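The bio came back from Kandine for the third time, and this time somebody had added the word beloved.

Kirsty Crabtree read it standing up. It was two paragraphs long and would run on page four of the program for the dinner, under her picture, across from an ad for Orberg Funeral Homes. She had asked them to move the ad. They had moved it from the left side to the right.

"Kirsty Crabtree joined Brerkham Hospice at its founding," it began, "and has guided it ever since with grace and vision."

She crossed out grace and vision. Then she crossed out "at its founding," which was wrong by two years. The place had been open for two years when she came, under a man named Bhatt, who had run it out of the back of a dentist's office with five patients and a phone that also took calls about crowns. Bhatt was not in the bio. She wrote his name in the margin with an arrow, and she knew as she drew the arrow that it would come back as a sentence about standing on the shoulders of those who came before.

Kandine charged by the month. The board had hired them in December, after a retreat, and what they had produced so far was a new typeface and a great deal of mail. They liked the word journey. They had asked her in an early call what her "why" was, and she had said the job came with dental, and there had been a silence on the line and then typing.

"Under her leadership," the second paragraph said, "the organization has touched the lives of 3,081 families."

She sat down for that one.

She knew where the number came from. It came from the intake log, and the intake log counted anybody who had filled out the top half of the form. It counted people who had died in the ambulance bay. It counted a man who had signed his mother up, gone home, thought it over and never called back. It counted one family three times, fairly enough, since they had used the place three times, and she could still have told you which rooms.
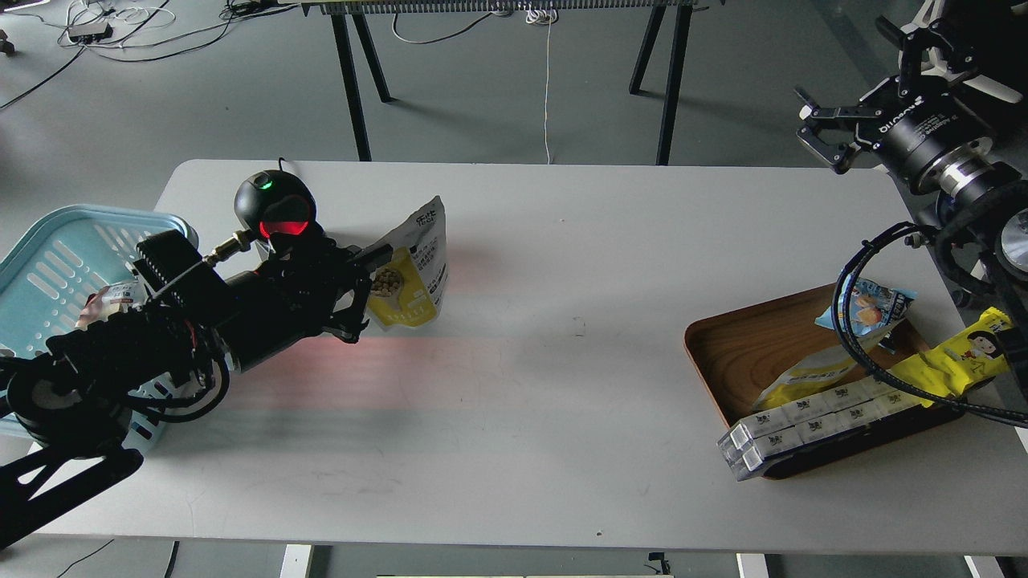
Snack pouch at the table.

She called the girl at Kandine, whose name she could never hold on to, and said the number was too high.

"Is there a number you're more comfortable with?" the girl said.

"I'd be comfortable with a true one."

"We could say thousands."

"That's the same number with the end taken off."

"It tests really well, though," the girl said. "Thousands."

Tests on whom, Kirsty wanted to know. The girl said she would circle back.

There was a box in the bottom drawer with the old cards in it, from before the computer. Bhatt had kept them in pencil. She took them out to see if she could build an honest figure from the beginning and gave up inside of ten minutes, for his sevens looked like ones and he had used the backs for grocery lists. On the back of one he had written, Ask K. if she can start Monday week, no money till spring. She had started on the day he asked. There had been no money in the spring either.

He had hired her to answer the phone. That was the whole plan. He got sick the next year and the board at that time, such as it was, met in his kitchen and asked her to look after things until they found a person. It was over 32 years ago and as far as she knew nobody had ever written down that they'd stopped looking.

She tried writing that. It came out at 36 words and she liked it fine. She read it again and could hear what the board chair would say, which was that it was very funny, Kirsty, and could they see the other one.

What would it cost her, letting them have beloved? She put it to herself squarely. The dinner paid for the night nurses from summer on. People who bought a table wanted to have bought it from someone with grace and vision. She had sat through enough of these things to know that they didn't believe it either, most of them. They clapped and looked under the napkin for the roll. A man had told her last year that the work she did was sacred and then asked her whether the parking was validated.

And the night nurses were good. They cost what they cost.

She erased the line through beloved, or tried to. It was pen. She wrote stet beside it and then, not trusting Kandine to know the word, wrote leave it. She let them have vision. She would not let them have grace. The number she changed to "many," and "at its founding" she changed to "early on," and she went over Bhatt's name again, darker, with the arrow running all the way into the first sentence so there could be no mistake about where he went.

Then she dated the corner, 9 May 2026, and scanned it, and sent it.

The answer was there before she had her coat on. They loved these changes. They wondered if Mr. Bhatt was somebody who might be available for a quote.

She took her coat off again and sat down to write back.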